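August, workshop notebook, the bench by the window. Early, before anyone else wants the kettle.

Whiteboard stuff today, and I'm writing it down because I've gone through this twice now and forgotten what I did the first time.

So the small boards. We've got the big one on the wall, which is fine (it's glass, it wipes off with a sleeve), and then the little dry-erase ones we hang by each bench for notes to whoever comes in next. I love those little boards! Half of what I know about what went on in the evening I get off them. But they've been ghosting badly, and the one from the Skokarville job was so gray with old parts lists that I'd stopped reading it altogether.

Tried three things on it. Plain water and a rag first: took off the dust and not much else. Then the Lastel spray, which is what we always buy, two passes with a minute's wait in between, and that got most of the black. Red stayed. Red always stays. Last was the old trick of scribbling over the ghost with a fresh marker and wiping right away while it's wet, and that lifted the red better than the spray did, though I went through a good bit of marker doing it. Finished with a damp cloth and let it dry 60 minutes before writing on it again, probably way more than it needs but I was eating lunch anyway.

Colors. I wrote the same short line in every color in the Parry box, all 9, and stood back by the door to see what I could read. Black and blue, easy. Dark green, fine. Brown surprised me, really nice. The yellow-green is pretty up close and pretty useless from the door, especially in the afternoon with the sun coming in. Orange about the same. I'd keep the light ones for underlining or drawing boxes around things and do the words in something dark. Purple had dried out, so no opinion on purple.

Also the tips! The thin ones look scratchy once you get to any kind of long tail on a y or a g, and my handwriting does not need the help. Chisel tip held flat is much better for big letters. If you're writing on a board that's hanging a little crooked your lines will go downhill with it, mine did, so straighten it first.

Supply note: the shared shelf order went in under 1,526 on the Lutemico account, markers and cloths on the same line. I asked for extra black and left the pastels off. If somebody really wants the pastels back, write it on a board (in black please) and I'll add it next time.

Still to do: the dark scuffs that don't come up with anything. I think those are rub marks and not ink, so maybe an eraser sponge, very lightly, on a corner first. I don't want to take the shine off, because after that everything stains. Will try it on the worst board.

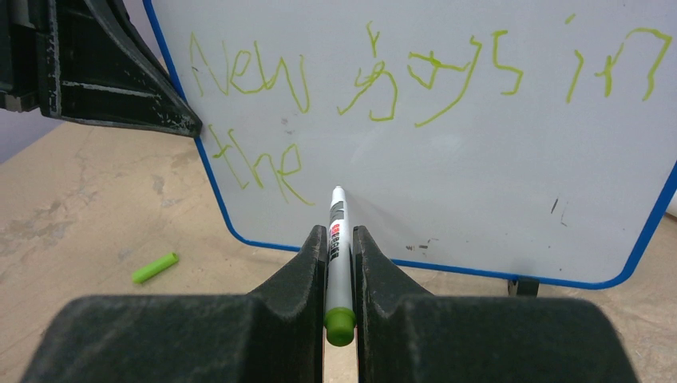 What's the best way to get old marker off a board when the spray won't shift it?

Write over the old marks with a fresh dry-erase marker, wipe it off right away while the ink is wet, then go over the spot with a damp cloth and let it dry.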